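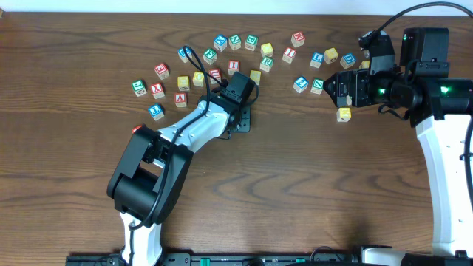 Haruna Noguchi said again at the start of Monday, December 9, 2024 that the actor biographies should stay offline until every birth year has a source next to it, and that a blank is better than a year copied from another site. I had wanted to put them up as they are and correct them in place. We went through it over coffee and I've come round for birth years. Not for credits, see further down.

Where we are: 152 biographies in the Norham batch, all performers with at least one speaking part in Jeltari. Of those, 51 have a birth year with nothing behind it. Most came over in the old import from Wetix, which took whatever was in the field and kept no note of where it had been found. Dinesh looked for the original import log and there isn't one on the shared drive. He'll try his old laptop tonight.

Morning. Worked down the unsourced years alphabetically. What I accept: theatre programme with a printed age and a date, interview where the person gives it themselves, drama school year list if it has dates of birth. What I don't accept: other biography sites, quiz pages, anything that says "age" with no date on the page. The biography sites are nearly all copying one another. You can follow the same spelling mistake ("repertary") through most of them. Where the mistake is missing the text has usually been reworded by somebody, and the year is the same anyway.

Problem case: the two actresses with the same name. The one in Jeltari and the one who did the touring production of Soliman have been run together on our page, and on everybody else's. The credits overlap in July, when one was filming and the other was on the road, so they can't be the same woman unless the tour dates are wrong. Junpei has the tour programme and will scan the cast page. Until then I've split the record and marked both halves as provisional. The photograph has come off both. I don't know which of them it shows.

Also found a "married to" line on one of the supporting cast that names his screen wife. Removed. Checked the rest of the batch for the same fault by searching the spouse field against the character list, and found one more, which Masaru says he reported last summer. It's on the old list, never closed. Closed now.

Length. We agreed a limit of 500 words for the main text and I'm over it on the long-running cast, mainly from listing single-episode guest parts in the prose as well as in the credits table. Guest parts now go in the table only. Early life stays in the text if there's a source. Hobbies go, unless they had something to do with the work (the one who did her own riding keeps it).

Credits. My view hasn't changed since last week. A credit that can be read on the screen at the end of an episode is its own source, and we shouldn't hold pages back waiting for a second one. Haruna wants a second one where the name is common. Left it that I'll flag common names and she'll look at the flagged ones herself. Need to decide what counts as common. Hinata suggested using any name that already appears twice in our own index, and I can run that without asking anybody.

Afternoon. Cached copies. Several of the old fan pages are gone and only the search engine's copy is left, and those drop out without warning. Hinata has been saving them as plain text, which keeps the words but loses the page's own "last updated" line if it sat in a side column. Asked her to save the full page too and to put the date of the copy in the file name. The date of the copy isn't the date the page was written, and we've mixed those up before: the retirement we gave for one of the Jeltari regulars was really the day the crawler last called. Corrected to blank.

Wording for missing years: tried "born in the mid-century", which is silly. Tried "date of birth not given". Settled on leaving the line out altogether. The template was printing "Born:" with nothing after it, so Dinesh has changed it to drop the label when the field is empty. Looked at a handful of pages afterwards and they are fine, except that the place of birth disappears as well, as it shares the label. He knows.

To do
- Junpei: scan of Soliman cast page, both sides
- Dinesh: old laptop for import log; place of birth label
- Me: run the common names list, send to Haruna
- Masaru: go through the rest of the old fault list and say which are still open
- Stage names. We have no rule for people who changed theirs halfway through the series. Put it on the sheet for the next meeting.

Stopped at the letter K. Carry on from there.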